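**Ticket 1196: author bios cut short on book pages**
Opened by: Rui Barros
Status: fixed, watching

May 6, 2020. Readers wrote in that the bio for the Grerkero novels stops in the middle of the title list. I checked, and they're right! It breaks after 169 characters on every page in the Escobar reprint series. The full text is safe in the catalog (hooray), so it's only the display.

Tried first: cleared the page cache, saved the bio again. No change. 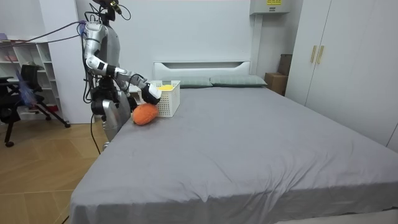
Bios with a semicolon between titles were the ones breaking, and once Yasmine Tawfik spotted that, we had it in minutes (great catch, Yasmine!). The import script reads the semicolon as the end of the field. I swapped in a different separator and ran it on 2 test records, a Kurnville memoir and a placeholder I'd typed in myself, "The Orange Fuzzy Thing on the Bed; A Novel; and Other Stories". Both came through whole, semicolons and all!

Ran the full import after that: 2943 records, no errors. The Garkthorpe poets look wonderful with their complete lists back.

Still to do: delete my placeholder, and recheck the prize notes before the June catalog goes out.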